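双腕ロボットの作業ブース、仕切りと配線のやり方メモ

更新日:2020-08-24

共同工房の隅に置いている二本腕のブース、Geert Baertさんから「うちでも作りたいから手順を書いて!」と言われたので、まとめておきます。腕そのものの組み立ては前に書いたので、今回は台と囲いと配線、それから最初の動作確認まで。

まず枠から。黒いフレーム材を天板の縁に沿って回して、奥の左右の角に柱を立てます。私はPlasamachの切り売りを使いました。送料込みで484ユーロ、財布には痛かったけど切断面がきれいで大満足です。角のボルトは最初から本締めしないこと。全部仮留めして、直角を見てから対角の順に締めていきます。これを飛ばして、私は一回ぜんぶバラしました(泣)。

次は囲いのパネル。奥と左右の三面で、無地のつや消しがおすすめです。最初は家に余っていた柄入りの板を使ったんですが、小物の輪郭が背景に紛れて見づらくて、六月に張り替えました。

腕のベースは手前のレールに、左右に分けて固定します。電源を切った状態で手で腕を動かしてみて、肘がレールや側面のパネルに当たらないか確かめてください。当たるようならベースを少し内側へ。ここは面倒でも両腕ともやります。

そして配線!いちばん時間を食ったところです。紫のケーブルを腕に沿わせて、白い結束バンドで留めていきます。コツは手首と肘のところで、わざと大きめにたるませること。ピンと張ると、手首をひねったときにコネクタが引っ張られます。Anouk Jacobsさんに「みっともない」と笑われたけど、抜けるよりずっといいです。バンドも締めすぎず、指でケーブルが少し滑るくらいで。余ったバンドの端は切って、角が残らないようにしておくと、あとで手を引っかけません。

制御側はZolticoの設定ツールで原点を登録して、速度の上限を8パーセントまで落としてから動かします。片腕ずつ端から端まで往復させて、ケーブルが突っ張る場所があれば止めて留め直し。両腕を同時に動かすのは、それが済んでからにしてください。

動作に問題がなければ、いよいよ物を置きます。うちの練習はサングラスとケースと布。つるが細くて、つかむ位置がずれるとすぐ傾くので、なかなか手強い相手です。サングラスは開いたまま左の指先の近く、ケースは右の手の近く、布は平らに広げて二つの手の間に。最初の3回は布だけで様子を見て、それからサングラスに進むと気が楽ですよ。

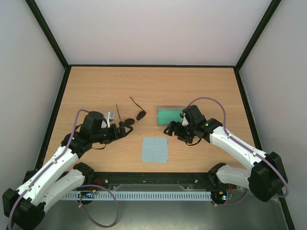 腕のケーブルは、スパイラルチューブでまとめてしまってもいいですか?
肘から下のあまり曲がらない部分なら大丈夫です。手首まわりは硬くなって動きを邪魔するので、巻かずにたるみを残してください。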